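Home | Consoles | Gift Cards | Trade-Ins | Deals | Ask the Community

Can I stack a store gift card with trade-in credit on a preorder?

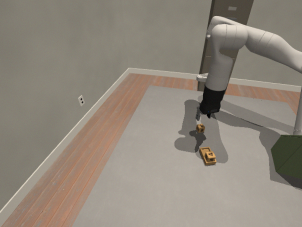 Print this page | E-mail to a friend

Jamila Kanagaratnam
I have a $45 Fivine gift card from my aunt, who believes all games come from one shop, and in fairness to her this one did. I also have $39 in trade-in credit from the same store, which is what two years of careful collecting comes to once a clerk has looked at it. I want to put both toward the Munanach preorder in May. The website lets me enter one or the other, and when I add the second it cheerfully deletes the first. Is there a trick to this, or do I have to pay the rest in cash like an animal?

Cadi Kemeys
Do it at the counter. The online cart only has one box for store money, and that box has been broken in the same way for as long as I've been buying from them. In person they can scan the card, then pull up your credit with your phone number, then take whatever's left on a debit card. Bring the ID that matches the trade-in account. Mine was under a misspelled name and it took 20 minutes and a manager to establish that I was me.

Two other things. Preorders at my branch only take a deposit up front, so ask them to put the trade-in credit down first and hang on to the gift card for pickup day. If you cancel, credit goes back as credit, but my canceled gift card money came back on a new card I had to wait for by mail. And check the date on the credit slip, as the promotional kind runs out.

Ynyr Gough
just sell the gift card to a friend and use the cash. or get it on Nomix, its cheaper there anyway

Nia Mostyn
Cadi is right about the counter, but go before 5 p.m. The evening person at our Penry Street store swears it can't be done. The morning person did it for me while eating a bagel.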